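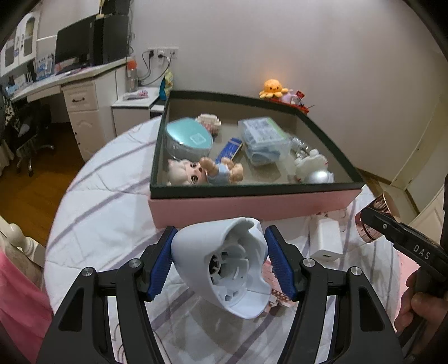

Slide 1. White housing in the blue pads, pink-fronted box behind, second gripper on the right with the fluted cup.

Print this page | E-mail this page

Speaker notes: Two Fingers Are Plenty (Mostly)
Comparing hand-held grippers on household clutter

[Leave slide 1 up while people find seats. Do not start talking over the coffee queue, it went badly in November.]

Good afternoon. I'm Josefina Gallardo and I spend my working day picking things up and putting them down again. My mother had hoped for medicine.

What I'd like to do in the next 40 minutes is compare two sets of fingertips and one change of grip, and tell you which of them I would pay for. The answer to the last one is short, so I have padded the talk with evidence.

Slide 1, still. Look at the white housing. It is a horrible object to hold. Tapered, smooth on the outside, hollow, with a wavy rim and all its ribs and slots on the inside where they're no use to a fingertip. The left pad is on the rounded side. The right pad is near the opposite edge. If you were designing a part to embarrass a parallel gripper you would come up with something close to this, and I'd ask you to send me a few.

[Pause. Someone usually asks why not grip it by the rim. Say: we'll come to the rim.]

Slide 2. The fingers. Slim black bars, silver pivots, the two sides mirrored. The linkage is the same in every test I'm showing, and only the pads change. I say this early so that the gentleman who always asks can relax. We call the ribbed pads the Gokach set and the flat ones the Pleva set, after the two people who cut the first batches and have since fallen out over it.

Slide 3. How we did it. Two operators at one round table, a quilted cloth on top, a big open box in the middle and a mixed lot of stuff in and beside it. Toys, a power adapter, a clear storage case, packets. We tried a bare bench first. Everything looked marvellous on the bare bench. Then we put a cloth down and the flat pads began picking up the cloth.

That was a useful afternoon. A quilted cloth gives under a fingertip, so you go in lower than you meant to, and a wide flat pad takes a pinch of fabric along with the adapter. The ribbed pads do it too, only less. I have 12 runs of each on the adapter. The flat set took cloth in 9 of its runs. The ribbed set did it twice, and one of those was me showing off.

Slide 4. The rim. Yes, you can take the housing by the rim. It holds until you turn your wrist, and then the whole thing swings like a pub sign. Gripping across the body is slower to line up and far steadier once you have it. New operators go for the rim every time — I have given up telling them and just let them have the swing.

Slide 5. The cup. Vertical fluting, shiny, and in the first slide it's held at the edge of the table. Fluting ought to suit ribbed pads, and it does if the ribs run with the flutes. If they cross you get a few high spots touching and a nasty little chatter. My advice is to roll the wrist until it stops chattering. There is a longer version of this with equations in it, which I have cut out of kindness.

[If running late, skip 6.]

Slide 6. Cameras. The view in slide 1 is from the hand-held tool, looking out past its own fingertips. Lovely for seeing the contact. Less lovely when the part is large, and then you are mostly filming the part. We tried tilting the camera up at Cultholm and got a fine record of the wall. We tried tilting it down and lost the second operator altogether, who was quite happy about it. It now sits in the middle, where it started. That cost us 64 recordings.

Slide 7. Results, such as they are. Ribbed beats flat on cloth, on hollow plastic, and on fluting if you mind the angle. Flat beats ribbed on thin packets and on the lids of clear boxes. Soft toys don't care. You could pick up a plush with a pair of spoons.

On grip strength we found nothing worth a slide. Squeeze harder and the smooth things leave faster.

Slide 8. What I'd buy. Ribbed, and a spare pair, as they do wear at the tips. The Fakhoury handle is kinder to the wrist after an hour, though I've only tested it on two wrists and they were both mine.

[Questions. Repeat each one into the microphone. If asked about three fingers, look at the clock.]

Print this page | E-mail this page

Reader comments (3)

benchrat: Did you wipe the pads between runs? We saw flat pads go slick by lunchtime.

J. Gallardo: Every fifth run. Before that, whenever I remembered.

Tilda_M: Was at this one. She did look at the clock.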